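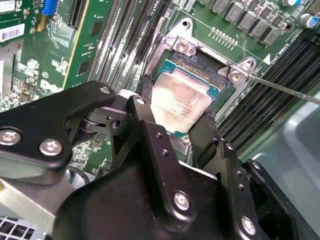

The gripper over the processor socket of the server board, as seen by the wrist camera.

Processor removal: results from the autumn trials

The disassembly work at Umdale has now reached the part of the server that most people in the project wanted to leave until last. Since the move from the old workshop we have been testing whether a robot arm can take a processor out of its socket on a used server board without damaging the socket, the board or the processor. This item sets out the method, what we measured and what we still can't do. A longer report will go to project partners in January.

Why the processor

Boards from retired servers are usually sold on or shredded as a whole. The processor is often worth more than everything else on the board put together, so recyclers who have the time will take it out by hand first. A trained person does this quickly. The trouble is that the job is dull, the boards arrive in batches, and a tired hand is one slip away from a ruined socket. Koval, the recycling firm that supplies our boards, asked us early on whether this step could be done by machine. We said we would look at it once the memory modules and expansion cards were going well.

From the robot's side, a processor is a poor thing to pick up. It is flat, it sits low, and the metal frame that holds it in place leaves little space for fingers. The lid is a smooth plate of metal which on a used board is nearly always smeared with old thermal compound. We had planned to use a suction cup. On clean lids it did well, but on the used ones the seal leaked often enough that we gave up on it in the first fortnight. All the results below are for a two-jaw gripper with textured pads, working from the sides.

The method

The approach is a mix of learned and fixed behaviour. We call the software Skurnetti, after the lake near the cabin where the first version was written. It has one learned part, which looks at the wrist camera picture and the force readings and puts out small corrections to the position of the gripper. Everything else is ordinary scripted motion with limits on force and speed.

The learned part was trained on demonstrations. An operator drove the arm by hand controller through the approach and the grasp, and the system recorded the camera picture, the joint positions and the forces. We collected 265 demonstrations in all. Of these, 186 were kept for training. The rest were set aside, some for testing and some because the operator had stopped halfway or touched the board in a way we did not want copied.

We made two choices that turned out to matter. The first was to put the camera on the wrist and use no other view. An overhead camera gives a tidier picture of the board, but the gripper hides the socket from above at exactly the moment the fine corrections are needed. The wrist camera is much closer. Its drawback is that a good part of the picture is taken up by the gripper, and the network has to cope with that. In practice it seems to help: the jaws are always in view, so the system can learn where they are relative to the edges of the chip without anyone having to calibrate the camera to a fraction of a millimetre.

The second was to leave the boards dirty. We thought about wiping the lids before each trial, which would have given us more even pictures. Koval pointed out that their staff would not be wiping anything, so neither did we. The printing on some lids could be read and on others it was hidden under compound, and the system is not allowed to rely on it.

How a trial runs

The chassis is clamped to the bench with the cover and heatsink already off. The arm moves to a point over the socket using the position of the socket in the board drawing. That gets it close, usually within a few millimetres. Skurnetti then takes over and brings the jaws down to the left and right of the processor. When both pads are at the right height the jaws close slowly until the force passes a set value, the arm lifts straight up, and the processor is placed in a tray.

Memory slots run along both sides of the socket on the boards we use, and they limit the room the gripper has. The approach angle had to be changed twice because of this. The present one tilts the gripper slightly, which keeps the body of it away from the slots and gives the camera a better look at the chip.

Opening the retention frame is counted as a separate task. The lever and latch arrangement differs from maker to maker and the forces are higher than anything else we do on the board. For these trials the loading parts were freed with a hand tool by an operator, with the arm held still and its speed limit locked. We would like the robot to do this too. A second arm is the obvious answer and the cost of one is the obvious objection.

What we found

On board types the system had seen in training, it reached a good grasping position in most trials, and nearly all of those ended with the processor in the tray. Failures were of two kinds. In the first, one pad came down on top of the edge of the lid instead of beside it. The force limit stopped the arm each time and no damage was found afterwards. In the second, the grasp looked sound but the chip turned slightly between the pads as it came up. That one worries us more, because a turning chip can drag a corner across the contacts in the socket.

We then tried 3 board types that were not in the training set. Two went nearly as well as the known boards. The third has its socket turned a quarter turn in relation to the memory slots, and the system did badly on it. It tended to line itself up with the slots, and so came in at the wrong angle to the chip. It had plainly learned to use the slots as a guide, which was reasonable given that every board in training had them in the same direction. Adding 8 demonstrations on the turned board cured most of this, though we have not yet checked whether they made anything else worse.

We also looked at which parts of the picture the network pays attention to, by covering areas with a grey patch and seeing how far the output moved. Covering the edges of the chip had the largest effect, as we hoped. Covering the far corners of the board had hardly any. Covering the right jaw mattered a good deal more than covering the left, and we don't have an explanation for that. The two pads are the same part and were fitted at the same time.

Speed

The robot is slow. A person is several times faster at the same job, even with gloves on. Much of the time goes on the closing of the jaws, which we run well below the speed the gripper is capable of. We could raise it, but the turning problem described above gets worse when we do. We have not tried to optimise the moves between the board and the tray, so there is some time to be won there without touching the delicate part.

For the partners the question is more about whether the arm can be left alone with a batch of boards than about seconds per chip. At present it can't. Somebody has to free the frame, and somebody has to be near enough to reset it when the force limit trips.

Changes to the gripper

The linkage in use now is the second design. The first flexed under load and the pads ended up at slightly different heights, which explains some of our early results that we have since thrown out. Vinness, who machine the parts for us, stiffened the arms and changed the screws at the pivots. The pad texture is still being looked at. A coarser pattern holds better on the edges of a lid with compound on it, but it also picks the compound up and has to be cleaned more often. We are running two patterns side by side to see which one needs less attention over a full week.

Next steps

The turned-board test will be repeated with a fresh set of boards once Koval's next delivery has been sorted. After that we plan to add a check during the lift: the arm will rise by a very small amount, pause, compare the camera picture with the one from before, and put the chip back down if it has rotated. The scripted part of this is written. Putting the chip back down safely is harder than it sounds and may need demonstrations of its own.

We are also short of boards with damaged sockets. The vision check that decides whether a socket is fit for reuse has seen very few bad ones. Any partner with scrapped boards that have bent or missing contacts is asked to keep them back and tell the Umdale office, so that they can come with the next collection. Please leave the expansion cards in if they are still fitted, as we use the same boards for the card removal work.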